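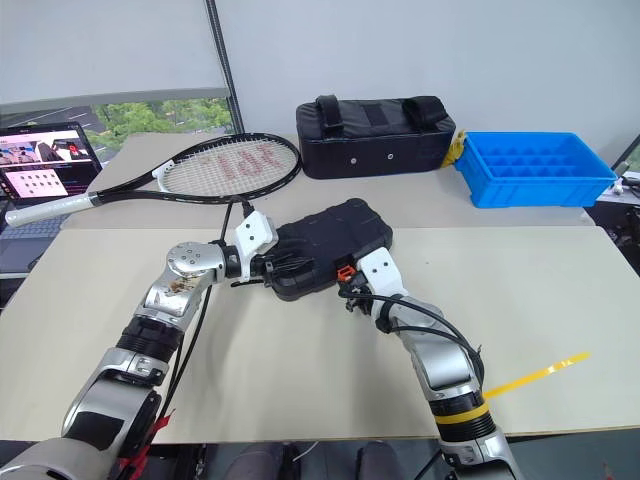 From: Wendell Kowalczyk
To: cell-maintenance list
Date: 5/6/20
Subject: Re: left wrist cable and gripper offset

On the earlier question from Floor:

> The left arm on the two-arm cell stopped twice this morning with a wrist
> communication fault. Both times it was at the far end of its reach. I
> power cycled and it came back. Is it the gripper or the cable? Also, do
> I need to redo the offsets if I take the bracket off?
>
> Floor Verbeke

Most likely the cable. We had the same fault in March and the gripper was fine. The loop from the wrist back toward the base had been tied too short, so it pulled on the connector whenever the wrist turned past 45 degrees.

What I would do, in this order:

1. Stop the cell and lock out the left arm. Leave the right one parked.
2. Unplug the wrist connector and look at the pins. If one is bent, stop there and write to Wouter, he has the spare leads from Strebel.
3. Plug it back in and retie the loop with more slack. Move the arm by hand through its full reach and watch the connector.
4. Run the two-handed lift 20 times at 50 percent speed with the black padded case. Don't use anything hard for this.

If you take the white bracket off, then yes, the offset has to be redone. It never goes back in quite the same place. Use the Ander routine and save it under a new name — the last one got overwritten and it took Marijke almost an afternoon to get it back.

The silver housing at the left elbow has brown marks on it. Wipe it down while the arm is locked out, and write in the log if they come back. I don't know yet if it is grease from the joint or just dirt. Takeshi wants to know before he orders a seal kit.

The brackets are due for a bolt check at 200 hours too, and the right one is close. You may as well do both sides.

Send the fault log when you have it. The one in the shared folder is from the Luvel cell.

Wendell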